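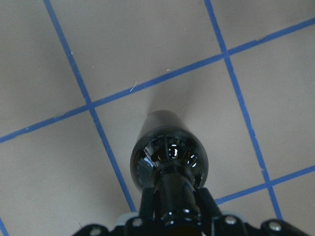
3.2 Marking out the table

Before anything could be placed on a table, we had to agree on where "on the table" was, and this took longer than any of us expected. In our first round of sessions at Irness we had asked people to set out a serving tray and a few bottles "as you would for guests," and had then tried to write down the result in words. The notes were charming to read and nearly useless to compare. One helper's "toward the back" was another's "middle," and two layouts that looked alike on paper could be a hand's width apart on the table.

The grid grew out of that trouble. We laid blue tape by hand in crossing lines, making cells that are roughly square, and gave every cell a letter and a number on the record sheet (the Stüber sheet, as we call it, after the layout form it was adapted from). Taping by hand means that the lines wander a little - we decided early on that we could live with this. A guest laying a table does not work to the millimeter, and the question we cared about was which cell an object belonged to and which of its neighbors it touched.
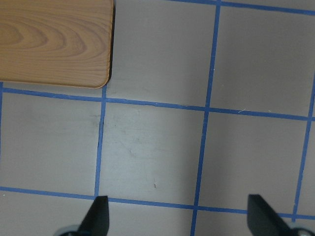

Figure 3. Wood-grain board with a rounded corner, placed just clear of a tape line.

Flat objects turned out to be the easy ones. We call a board or tray "settled" when all of its edges lie inside one cell, and "leaning" when any edge crosses the tape. Of the 208 placements in the Inell set, 70 involved a flat object, and the two of us who coded them disagreed on only 19. Most of those disagreements came down to a rounded corner, where the eye wants to fill in the missing point and so pushes the object over a line it never reaches.
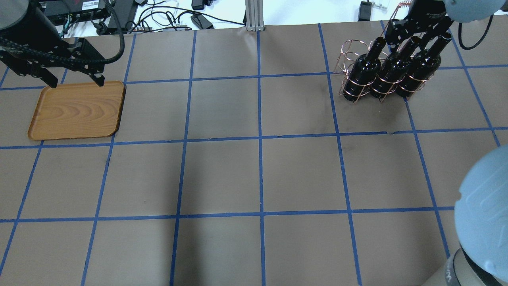

Taller and more open objects asked for more patience, and the Oritz sheet, which we drew up for them, went through several drafts in October. A tray has one outline and that outline is its footprint. A wire wine rack has bent rings and gaps, and the bottles lying in it, with their necks pointing up and toward the back of the table, seem to claim space that the rack itself does not. When such a rack straddles a line, partly in one cell and partly in the next, we enter both cells and mark the pair as a single placement. We leave the bottle necks out of the footprint altogether, although one of us still feels - and may well be right - that a person reaching across the table would count them.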